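How to Clean Up Redirects After Moving Your Website

When a site moves to a new domain or a new page structure, the old addresses need to point somewhere. If they don't, visitors land on error pages and search engines slowly drop the pages that used to bring you traffic. The steps below are the ones we follow at Levside for small business sites and online stores.

Step 1. Make a full list of old URLs

Export the page list from your content system, then add the addresses from your analytics account and your old sitemap. Each source will have pages the others miss. Put everything in one spreadsheet and remove the duplicates. For Gratitum, a home goods store we moved in July, the final list had 3,907 addresses. The sitemap alone had only some 1,000 of them.

Step 2. Sort the list by traffic

Add a column for visits and a column for inbound links. Sort from high to low. Match the top 100 pages by hand, one at a time, before you write any rules for the rest.

Step 3. Match each old page to the closest new one

A product page should go to the same product. If the product is discontinued, send it to its category. Don't send everything to the home page. Search engines often treat that as a missing page, and a customer who clicked on a drawer organizer doesn't want to start over.

If a page has no good match and gets no visits, let it return a 404 or 410.

Step 4. Use permanent redirects

Set each one as a 301. A 302 tells search engines the move is temporary. Some plugins use 302 by default, so check the setting before you upload the file.

Step 5. Remove chains

A chain happens when page A goes to page B and page B goes to page C. Older sites collect these over the years. Run your list through a crawler, look for anything with more than one hop, and change the first address so it goes straight to the last one. On the Gratitum site we found 11 chains, all left over from an earlier redesign.

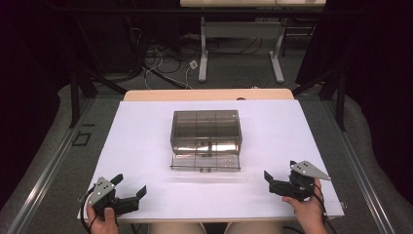
Shiuli Howlader
Technical SEO Editor, Levside

Step 6. Update your internal links

Redirects will catch old links in your menus, footers and blog posts, but those links should still be changed to the new addresses. Search for the old domain in your database and replace it. Check image paths and canonical tags too.

Step 7. Submit the new sitemap and watch the errors

Upload the new sitemap in your search console account and use the change of address tool if the domain is different. Look at the not found report every morning for the first two weeks, then once a week. Add missing redirects as they come up.

Keep the redirects in place for at least a year. If you still own the old domain, renew it and leave it running.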